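**Cell meeting notes, February, 9:30 am**

In the room: Tyson, Fathima, Marloes, me (Asanka, typing badly as usual)

**Left arm dropout**

So the left arm quit on us again, at cycle 223 of a planned 444! It stopped mid-reach and the gripper wouldn't answer until Tyson cycled the power. Fathima thinks it's the cable (I'm leaning that way too), Marloes wants the log checked first. We went back and forth on this for ages.

**E-stop**

Marloes hit it and only the right arm went dead. Not OK! No runs until both drop together.

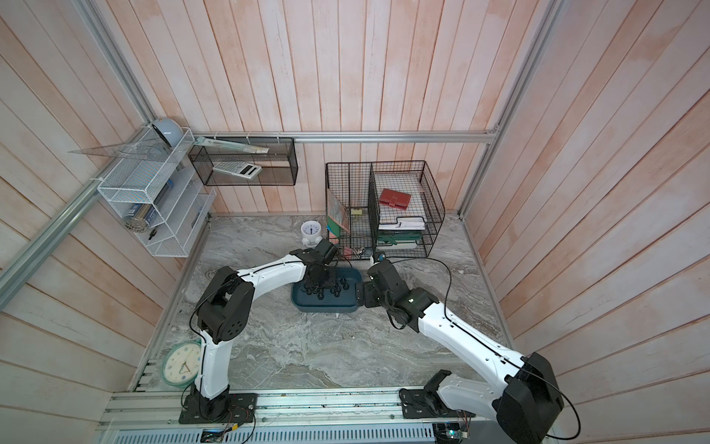
Tyson will rewire the stop and test it with Marloes watching. Fathima orders a spare cable from Zoltley, and I'll pull the log tonight and send it round.

Tahsin was out, so the Khan demo waits for next time.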